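Zastico Robotics Group
20th November
1/14 This thread summarises the autumn round of example gathering at our Bromthorpe site. It is intended for partner laboratories and for members of the public who have written to ask how the work is carried out.

2/14 The purpose of the round is to collect recorded attempts at picking up everyday objects from a bin. Each attempt is stored with the camera view, the position of the arm and the outcome. The learning system, Kobori, is then trained on the whole collection.

3/14 The target for the round was 1,000 accepted attempts at each station. Station A has reached it. Station B stands at 464, having been out of service in March and again at the start of autumn while a joint was replaced and recalibrated.

4/14 An attempt is accepted when the recording is complete and the outcome can be judged from the camera view alone. A failed pick is accepted on the same terms as a successful one. We ask partners not to remove failures before sending material to us -- the system needs both.

5/14 During the round, 53 attempts were set aside. Most had a gap in the arm record. A smaller group had the right arm record attached to the wrong object list, and these may be recovered once the lists have been checked by hand.

6/14 Object sets are changed on a fixed rota. A set normally mixes soft and hard items, plain shapes and awkward ones. Toy animals are used a good deal, as tails, legs and fins offer many possible holds and very few of them are equally good.

7/14 Operators are asked not to tidy the bin between attempts. If objects gather at one end or come to rest against a wall, they stay there until the set is changed. Earlier collections were too neat, and Kobori performed poorly when items were crowded together.

8/14 Rogelio Villanueva, who leads the collection team, has revised the labelling guide. The term "partial grasp" has been withdrawn. Operators now record whether the object left the floor of the bin, and whether it was still held at the end of the lift. Both fields are required.

9/14 The camera is fixed and must not be moved during a set. Should it be knocked, the set is closed at that point and a new one opened, even where the change in view seems slight. This has cost us about 9 sets so far, and we consider the cost acceptable.

10/14 The bins are held by clamps for the same reason. Operators check the clamps before opening a set and enter the check in the log. Wear on the bin walls need not be reported unless a wall has cracked or shifted.

11/14 A typical arrangement has the arm working at one end of the bin, with the yellow-green toy and its neighbours close together near the gripper. The dinosaur lies near the centre and the orange cup stands alone in the front left corner. We value layouts of this sort: one bin offers both a crowded choice and a clear one. 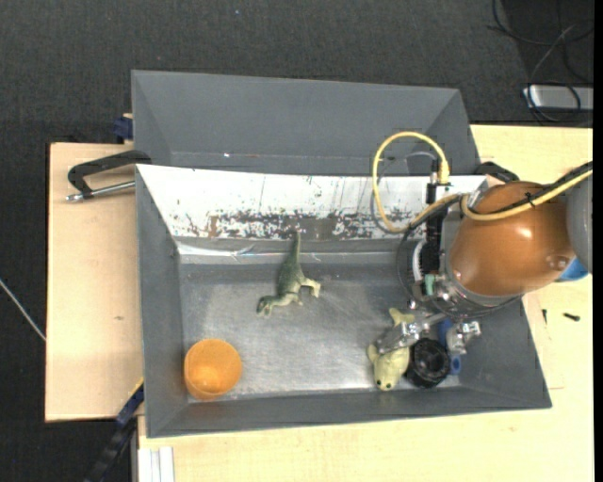 12/14 Notes for partner laboratories preparing their own stations:
Keep a second bin of the same type to hand.
Secure loose cable to the arm and leave enough slack for a full turn of the wrist.
Enter the object list before the first attempt, never afterwards.
Send the complete set, including attempts you believe to be of no use.

13/14 Material gathered in this round will be passed to the Teltosine project for independent checking before any results are published. The checkers will receive the recordings without our outcome labels and will supply their own. Where the two disagree, the attempt will be reviewed by a third person and both original labels kept on file.

14/14 Collection at Station B continues until its target is met. The revised labelling guide is available to partners on request, and questions about file formats should be sent to the collection team at Bromthorpe -- please quote the set number in all correspondence. Laboratories still using the previous guide may finish any set already open, but should not begin a new one under it.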